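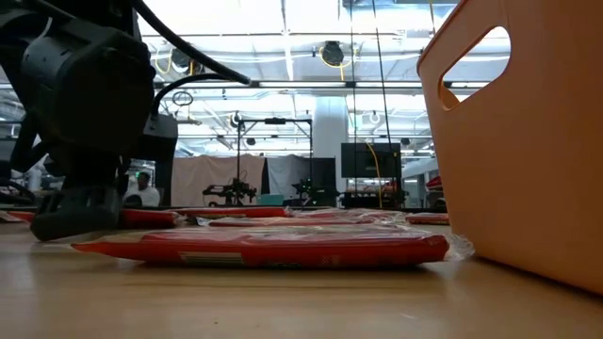 2nd November - snack table, Olbridge bench

Back on the red packets. I have a degree and I spend my mornings putting popcorn in a bin, or what I assume is popcorn, going by the golden stuff on the front. The Covau sheet only says "snack, flat, red", which covers it.

Settings as left in July. Target for the day was 80 packets into the orange container, spread out again after each clear. No stacking on purpose, but if they land overlapped, leave them overlapped. I keep wanting to straighten them. Resist.

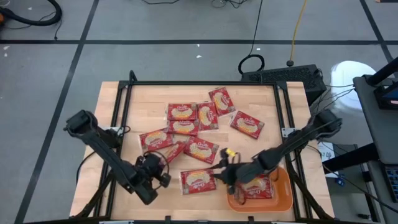

Spreading is the dull part and also the part that matters. If I deal them out like cards they all end up facing the same way and the whole round is too easy. Best method so far is a low toss from one side, then walk away before I start tidying. Anything that goes off the table gets picked up and tossed again.

The plastic is a nuisance. It's shiny, it crinkles, and the loose bits at the ends catch on the neighbors. Grabbing by the loose end works until the packet swings. Grabbing by the middle is safer but it squashes whatever is inside, and by packet 13 you can hear it.

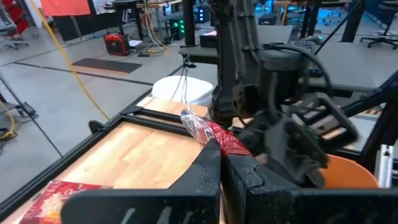 Note for whoever restocks: Dulavus sent the wrong size last time, and we used them anyway, and then all the old counts were useless. Please check before opening the carton. Running total on the Seixas log is 573, which includes the 3 I dropped on the floor and counted out of spite.

Still to do:
wipe the table, there is salt on it from somewhere
retire the packets with split seams (not by eating them)
try the container a hand's width further in, it sits too close to the corner

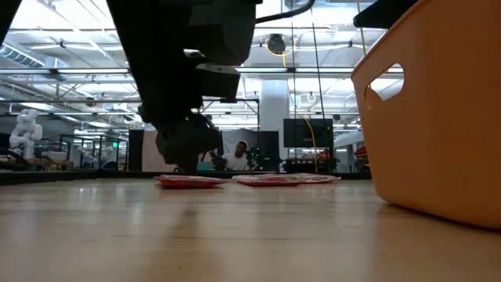 Two packets still on the table, next to the orange basket.

Stopped for lunch at 80. Had a sandwich, nothing crinkly.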